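Grekbridge Workshops – Annual Walkthrough, Unit 354
Month: February
Inspected by: Lungile Nkuna
Tenant contact: Nathalie Morin
Start time: 9:20 a.m.

Ratings: OK / Fix / Watch

1. Entrance and exits
Front door opens fully – OK
Rear exit clear – Fix
Comments: Two pallets of Terer floor adhesive were stacked inside the rear door. You could get past sideways. Moved to the storage cage during the visit. Tape line on the floor needs repainting.

Exit sign lit – OK
Comments: Battery test held for the full time.

2. Fire equipment
Extinguisher by sink – OK
Extinguisher by rear exit – Fix
Comments: Gauge in the green but the tag is missing. Last year's sheet lists serial ending 2190, same unit. Yule Fire Service to retag.

Smoke alarms tested – OK
Comments: Alarm over the loft stairs is hard to reach. Bring the long pole next time.

3. Electrical
Panel clear for 36 inches – OK
Panel labels – Fix
Comments: Breakers 7 and 9 are swapped on the label. Tested both. Nathalie has corrected the card in pencil, needs a printed one.

Extension cords – Watch
Comments: One cord runs behind the paper cutter as permanent wiring. It is rated for the load and not damaged, but an outlet should go in on that wall. Quote requested from Benano.

GFCI outlet at sink – OK

4. Floors and stairs
Stair treads – OK
Handrail – Fix
Comments: Lower bracket loose. Two of the screws turn freely in the wall. Do not lean on it until the bracket is moved over to the stud.

Mat at front door – Watch
Comments: Curling at one corner.

5. Walls, surfaces and fixed furniture
Wallcoverings secure – OK
Work surfaces stable – OK
Comments: No change from last year in the main room.

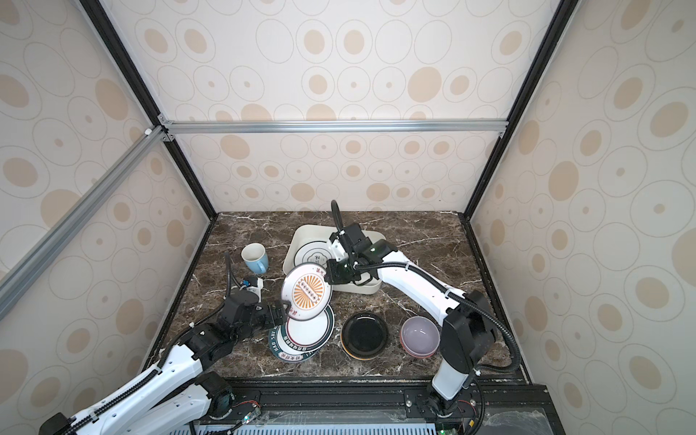
Item 5. Marble tabletop, oval-print wallpaper on the walls around it.

Shelving anchored – Fix
Comments: Tall unit by the loft stairs has a wall strap but the strap is not hooked on. Hooked it while there. Left as Fix until the worn clip is replaced.

6. Storage
Solvents in metal cabinet – OK
Rags in lidded can – Watch
Comments: Lid was off at 9:40 and back on when I left.

Shelf load limits posted – OK

7. Follow-up
All Fix items due within 20 days. Send photos of the handrail and the printed panel card to L. Nkuna. The extinguisher tag will be checked in person.

Tenant comment (N. Morin): Agreed on all items. Please add the drip under the sink, reported in the fall and still there.
Inspector reply: Added as Fix.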